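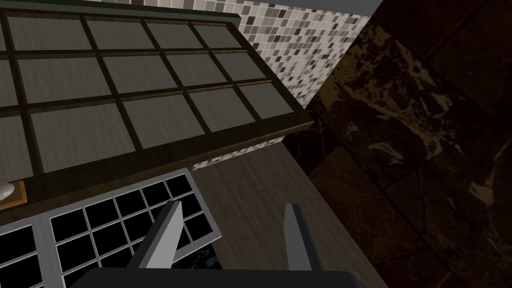
Testers wanted: help us try out Flundo, our household robot kit

Flundo is a two-armed helper for the home, and before anything heavy gets near a real cupboard we let people drive it in simulation. We're looking for 30 new testers to do just that, from their own desks.

You'll steer the arms and grippers through simulated rooms, try everyday jobs and tell us plainly where the controls get in your way. Some rooms are cramped and the viewing angles can be odd — we want to hear about that too! No robotics background needed. Patience helps, and so does a decent internet connection. 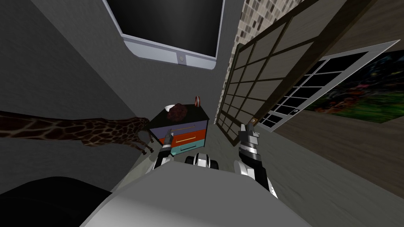 The arms near the chest of drawers, in one of the simulated rooms.

Our May group gave us 102 comments, and plenty of them changed the software. Flurina Gasser reads every one and will be your contact throughout. Vsevolod Ivanyshyn runs the first session and stays on for questions.

Testers receive 200 euros once their sessions are finished.

To apply, send a few lines about yourself to Flurina at Perari by September 6, 2018. Please put "Flundo 301" in the subject line.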